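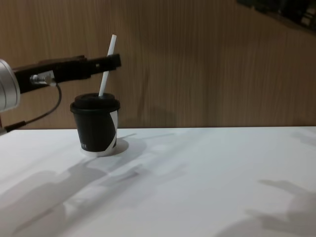

Small black paper cup with the white diagonal band, shown with a white straw.

Small cup and lid change at the Heltdale coffee points

Last updated: April 2026

Print this page | E-mail this page

The coffee points at Heltdale have moved to a single small disposable cup, supplied by Kleinschmidt. The old small cup and the old tasting cup are both withdrawn. Remaining sleeves of either should go back to the Stototport store, unopened where possible, and should not be mixed with the new stock on the shelf. The old lids do not fit the new rim.

Cups are delivered in cartons of 1,172. Lids are ordered under a separate line number and come in bags of 116, so the two will not run out together. Check both before placing an order. Straws stay on the existing line and are kept in the closed drawer under the counter. 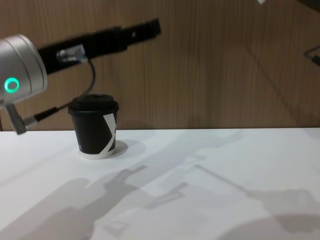 Fit the lid with the cup standing on a flat surface. Place the far side of the lid over the rim first, then press around the edge with two fingers until it seats all the way. Pressing on the center flexes the top and leaves one side unseated, and this was the fault behind most of the 23 leak reports entered during the trial. Leave a finger's width below the rim when filling. A lid that has been removed twice should be replaced.

Lids are stacked rim down. Storing them on edge in the rack distorted the bottom few in each stack, and those were the ones that popped off at the first squeeze. The rack inserts have been taken out at all five coffee points.

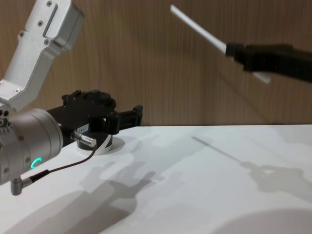

Spent cups, lids and straws are separated before disposal. Empty any liquid into the sink strainer first. Cups go in the paper cup tube, stacked one inside another with no lids between them. Lids and straws go in the general container. Do not push straws down into the cup tube, where they jam the stack and the liner has to be cut to get it out. Wipe the tabletop after clearing; coffee rings left overnight on the white surface need the paste cleaner.

Stock levels are entered in Sketorier at the close of each shift. Use the new codes only. Entries against the old cup codes are rejected without a message, and the count for that shift then shows as blank. 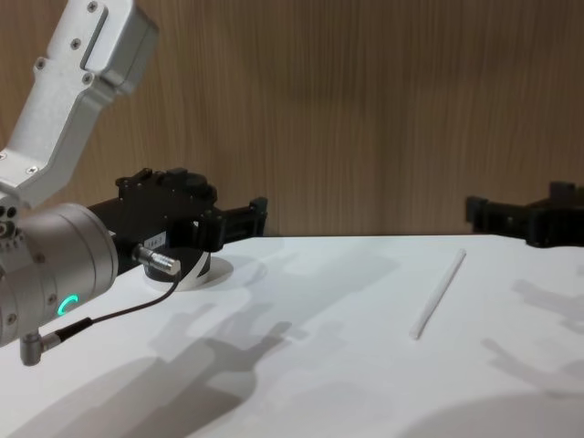
Short black cylinder on a round white disc, with a thin white stick lying on the tabletop.

The next review of cup sizes is in August. A larger cup from the same range is under consideration, subject to lid fit. Comments on the small cup can be entered in the remarks field in Sketorier under the cup code.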